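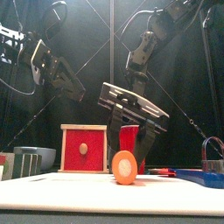 Sturico Ulton Batting Tee
Item 376

The Ulton is an adjustable batting tee for baseball and softball programs at the youth, high school and college levels. It is intended for daily use in batting cages, on practice fields and in indoor training rooms.

The tee adjusts from 23 to 40 inches by means of a friction sleeve. No pins or clamps are used. The ball rest is molded from flexible rubber and may be replaced when worn (order part 233). The steel base accepts up to two add-on weights for use on artificial turf, where lighter tees are prone to tipping on low swings.

Specifications
Height range: 23 to 40 in.
Stem: two-section, steel
Base: powder-coated steel, black
Ball rest: rubber, replaceable
Ball sizes: baseball, 11 in. and 12 in. softball
Assembly: none required

Included
One tee, one spare ball rest, one carry strap. Balls, nets and base weights are sold separately.

Care
Wipe the stem with a dry cloth after outdoor use. Do not apply oil or silicone spray to the sleeve. Units stored outdoors over the winter are not covered under the warranty.

Related equipment
Buschmann Hitting Net, 7 by 7 ft., item 908
Tirkach Base Weight, sold in pairs
Tirkach Ball Caddy, with wheels

Ordering
Schools and leagues may order by purchase order. Team quantities ship in cartons of four. Orders for the spring season should be received by the end of January, as delivery times lengthen in February and March. Returns are accepted within 40 days if the tee is unused and in its original carton.

Warranty
Sturico warrants the base and stem for two seasons of normal play. The ball rest is a wear item and is excluded.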